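Kirnberg: battery sorting demonstrations
Data card and general notes
Last updated November 20, 2025

Hi! I'm Callum Strachan, I put this set together and I'm the person to bug if something in it looks off. What follows is part data card, part list of things I wish I'd written down sooner. Read at least the part on the wrist camera before you train anything, please.

What's in it

Kirnberg is a set of teleoperated demonstrations of one chore: picking loose batteries off a table and putting them into plastic bins. There are 494 episodes in the main split and we recorded 647 in total. The ones that didn't make the cut are still in the archive, in a folder called "rest", with a short note on each about why I pulled it. Some of them are perfectly fine and I was just being fussy, so help yourself.

Each episode has a view from a fixed camera at the table, a view from the wrist camera, joint positions, the gripper opening and a line of text with the instruction. The text lines were typed by whoever was driving, so you'll get "put the AA in the yellow bin" next to "battery by the orange bin -> orange bin" and a few that are plainly grumpy. I fixed typos that changed the meaning and left the rest alone.

Why batteries

Mostly because they're annoying! A battery lying on its side rolls if you breathe on it, a battery standing up tips over if you come in a hair too low, and the label on one side can look nothing like the label on the other. Our earlier set, Varkalon, was all blocks and cups, and the policy we trained on it got very good at blocks and cups. It had no idea what to do with anything that moved away from the fingers when touched. So in June we started over with something small and round.

The table setup

The table is in the middle of a working shop floor and we left it that way on purpose. People walk through, other gear gets parked behind the table, the ceiling lights make glare on the tabletop, and I'd like the model to stop caring about any of that. If you need a clean background you'll want to crop or mask, and I'd honestly be curious how it goes.
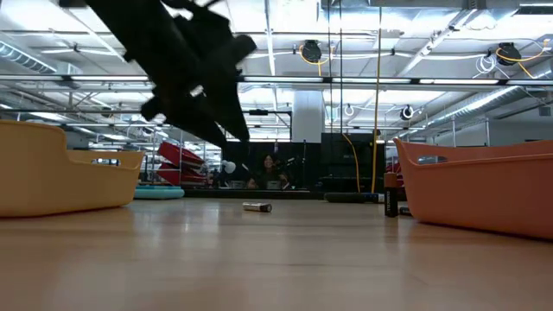 Bins get shuffled between episodes. The side a color sits on isn't fixed, and drivers were told to nudge the bins a little after every reset, so please don't hard-code bin positions from the first file you open (I did this, it cost me an evening). Batteries get scattered by hand. The rule is that at least one should be somewhere awkward, which usually means up against a bin, touching another battery, or standing on end. Leftover tools near the far edge are fair game as distractors and never the target.

Episodes where a battery rolls off the table are kept only if it happened after the first successful drop. Otherwise they're in "rest".

How the driving works

We used the Ivanyshyn leader arm, the older one with the stiff wrist. The driver stands where they can see the table directly, which means the human sometimes knows things the cameras don't. I didn't think hard enough about this at the beginning. There are early episodes where the gripper goes straight for a battery that's hidden from the fixed camera by a bin, and if you train on that view alone the motion looks like magic. They carry the tag "occluded_start" and you can filter on it.

Driving habits vary a lot too. One driver comes in from directly overhead and closes slowly, another sweeps in at a slant and grabs on the way through. Both work, and the driver ID is in the metadata in case you'd like to stick to one style.

The wrist camera, or please read this part

Close to the table, the wrist view is where nearly all the useful detail is. It's also where things get messy, and these are the cases I'd look at first:

1. Rolling targets. If the fingers touch a battery before they close, it can travel. Drivers were told to follow it and try again instead of stopping, so expect some chasing. I think it's the best part of the set, but it does make the episodes longer. I cap them at 400 steps.

2. Label side up or down. We never turned batteries to show the brand. The same cell can be silver with big lettering in one grasp and nearly plain in the next, so a detector that leans on the print will miss some.

3. Mixed sizes. Thick and slim cells are on the table together. The gripper opening is recorded as a plain number from zero (closed) to one (open), and a thick cell and a slim one settle at different values, so don't use a single threshold to decide whether something was grasped.

4. Neighbors. Two slim cells lying side by side are the hardest case we have. The fingers fit around both, and the instruction only asks for one. Drivers usually pushed the pair apart first and then picked. When both came up together I tagged it "double" and kept it. 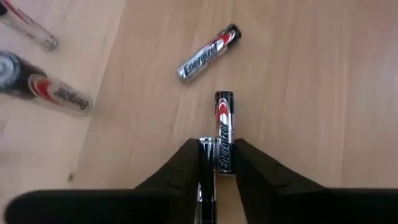
Cleaning and splits

I watched every episode at double speed and trimmed the dead time at both ends. The first few frames can still have a hand in them from the reset. The validation split holds out whole sessions, never single episodes, so lighting and clutter in validation really are new to the model. Please keep it that way if you re-split!

Known problems

Glare on the tabletop throws off depth estimates pretty badly. I tried a matte sheet for a bit, didn't like how the batteries behaved on it, and took it off again. Those sessions are tagged "sheet".

The fixed camera got bumped 2 times. Calibration files are stored per session, so load the one that matches.

Instructions say "the small battery" more often than they should when there are several small batteries. Sorry. I've been rewriting these by hand and I'm not done.

The gripper is black and so are the ends of plenty of batteries. Color-based segmentation of the fingers will eat a battery end now and then.

Using it

Inside the group you can pull the set from the Detstead share, same place as Varkalon. Start with the loader script and the small sample folder before you copy the whole thing, it's big. If you find a mislabeled episode, send me the episode ID and a sentence on what's wrong and I'll fix it in the next version. I also take requests for new battery layouts, within reason, and the next round will have more upright starts because we're short on those.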